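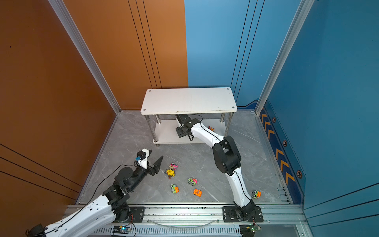
Clementina Pacheco asked last week whether color counts as part of the set or gets added once the building is done, and I gave her a mumbled answer, so let me do better in these notes. It counts! Color goes on your plan from the first sketch, right next to the measurements.

Small Display Spaces, notes for unit 4

We're working with three-sided boxes this time: a back corner, side walls, an open front. Start with the walls. Orange beside blue is about as loud a pair as you can pick (they sit opposite each other on the color wheel), and I love it, but the line where they meet is going to pull the eye whether you want it to or not. So put something there. A plain white table does the job nicely, and a lower shelf gives you a second level to play with.

Lines next. Thin dark verticals make a wall feel taller. Long diagonals get things moving, and they look best when they're kept to the lower part of the panel. Chevrons are bossier, they tell people where to look, so I'd stick to one stripe of them and stop. Salvador Coelho put them on all his walls in October and we both got a bit dizzy.

Floors! A gray marble pattern is my favorite under strong walls. It's quiet, it hides scuffs, and small colored things still show up on it. Try yours with one little orange object before you commit, and try it on the shelf as well, where the tabletop throws more shadow than you'd think.

For trim, aluminum posts at the corners look tidy and cover your rough cuts, so don't spend an evening sanding edges that will end up behind metal.

For next time: bring a plan with both wall colors marked, plus a floor sample (a scrap is fine). Plans are due 11th November. Zulmira Aguiar has the key to the paint cupboard if you want to mix swatches before then.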